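Budgeting for the second gripper 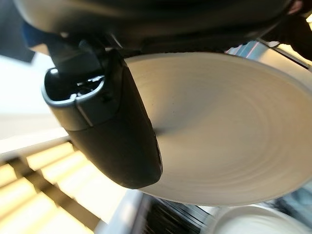 Photo: wrist camera, dish station. Own work, free to reuse with a link back.

Posted 24 Sep 2018

I spent most of July deciding what to buy for the dish bench, and three people have since written to ask for the list. What follows is the list, plus the parts of the reasoning I would want if I were starting over.

The job is narrow. The arm picks up a plate by the edge and puts it in a rack. The plates vary in size and are not always where they should be. Bowls are a later problem. I already own the arm, a used Greton that came with its controller and a stand. I did not own a gripper I trusted, a spare gripper, or any plan for what happens on the day the first one breaks.

Start with the gripper, since most of the budget mistakes are made there. I had two quotes. The Tekau is a parallel two-finger unit with a long stroke and a metal body. The Pendis is lighter, slower, and priced at 552 dollars with the cable. The Tekau came in well over that before shipping. For plates, the stroke hardly matters. You are closing on a rim, and a rim is thin whatever the diameter of the plate. I was about to pay for opening width I would never use.

What does matter is the room a finger takes up next to its target. In a rack, the gap between one plate and the next is smaller than you remember from your own kitchen. A finger that reaches the rim easily on an open bench may have no way in once the neighbors are loaded. Before you order, ask the seller for a drawing of the fingertip with dimensions. If they only have a drawing of the whole gripper, measure a sample or move on. I lost two weeks to a bracket that fit the drawing and did not fit the part.

I bought the Pendis. Then I bought a second one. The second was the hardest line to justify to myself, and it is the one I would now put first. Lead time on a replacement was quoted as six weeks. A bench that sits for six weeks costs more than a spare, even a bench that earns nothing, because you forget how everything was set up.

Pads and fingertips. Budget for these as supplies, like sandpaper. Glazed plates are slick, and slicker with a film of detergent on them. I set aside 147 dollars for a year of pads in two hardnesses. If your plates are always dry you can spend less.

Camera. Mine is at the wrist. The case for it is that it goes where the work is and needs no separate mount. The case against it is that the gripper and the wrist housing fill a good part of the view, and anything that moves close to the lens smears. I looked at a faster camera with a global shutter and decided to fix the lighting first. Lamps are cheap and can be returned. My bench gets strong light from one side, so the background goes white while the arm stays dark. A diffuser and a second lamp on the shadow side cost 40 dollars together. If that does not do enough by the end of the year, the camera goes back on the list.

Plates. Buy more than you think, and buy more than one shade of white. A warm cream and a cooler gray-white look alike to you and quite different to whatever software you run. Thrift stores are fine for this. Avoid sets where every piece matches.

Racks. Same advice. Bright metal throws reflections, and it is better to meet them in the first week than after you have tuned everything on matte plastic.

Service. Fragkou offered a yearly contract covering the arm only, with one visit. I turned it down. The arm is the part least likely to fail at these loads, and the contract left out the gripper, the cables and anything I had mounted myself. Read the exclusions before the price. Their hourly rate for a call-out is reasonable, so I put 600 dollars in a separate line and labeled it repairs. Nothing has come out of it so far.

Cables deserve their own line, and I did not give them one. The gripper cable bends with every wrist move. Order a spare when you order the gripper, in the same length, and check that the connector is the same revision.

Things I priced and left out: a tool changer (one tool, nothing to change), a force sensor at the wrist (the Pendis reports motor current, and I want to see how far that goes), and a guard enclosure. The last depends on who else uses your room and how fast you run. I run slowly and keep the stop button within reach. Do your own risk assessment before you copy that.

Order of purchase, if I did it again: gripper, spare gripper, spare cable, lamps, plates and racks, pads. Then run for a month before spending anything else. The repair line stays untouched until something breaks.

Next post will cover mounting plates, of the other kind, and why I now drill my own.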